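Thursday, March

Oil test, second round. Rubbed the Rustad oil into two maple offcuts and the Gukmont blend into two more, 2 coats each, wiped back after the first soak. Weighed before and after on the small scale. Heaviest blank went from 468 g to 471. 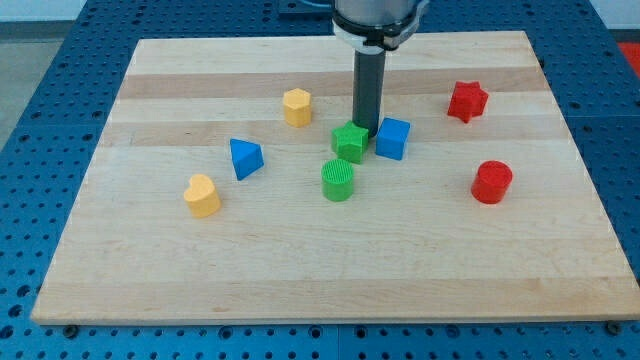

Gukmont still tacky at 4 pm and smells strong. Rustad took a fingernail without marking. Sanded one of each at 189 strokes by mistake, meant to stop at 100, so leave those two out of the table. Reorder rags from Sasby. Water drops tomorrow, same spots as last time.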